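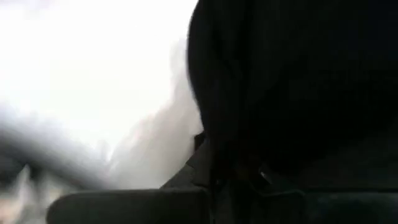 3.2 Contrast at the boundary of bright and dark areas

Complaints about glare in shared reading rooms are usually recorded as a single score, which hides the part played by local contrast. In the Ollby survey, 463 readers rated their seats on a seven-point scale and then marked on a floor plan where the discomfort seemed to come from. Scanlon and Triantafyllou had expected the marks to gather on the windows themselves. Most were placed on the edge between a window and the nearest dark surface, usually a bookcase or a coat stand.

We treat this edge as a separate source. Let the bright side have luminance L1 and the dark side L2, both averaged over the part of the visual field within 4 degrees of the boundary. The ratio L1/L2 was computed for every seat at the time of rating. Seats with a high ratio received worse scores even when the total light at the eye was the same, and the effect held after seats facing directly into a window were removed.

Scattered light makes the ratio hard to measure from photographs. Where a nearly black shape stands next to an overexposed white area, a soft, lighter halo can appear along the dark side (Figure 3), and pixel values in that band say little about the surface behind it. The white side has a different fault - once it is saturated, any value above the limit is recorded as the limit. We therefore left out saturated areas and took spot meter readings in their place.

Figure 3. Bright and dark areas meeting along a curved boundary. The dark shape on the right is out of focus.

The rooms at Huvden were surveyed in June with the same form, giving a further 563 ratings. Blinds there are set by the staff in the morning and left alone until closing, so the ratio at a given seat changes mainly with the position of the sun. Goodwin repeated the meter readings at seven seats in the late afternoon. At the two seats closest to the west wall the ratio had more than doubled, and the ratings fell in the same direction.

Age was entered as a control but not studied further. Readers who wore tinted glasses were kept in the main sample and removed in a second run of the model - the coefficient for the ratio changed only slightly. Results for the individual rooms are given in Section 3.3.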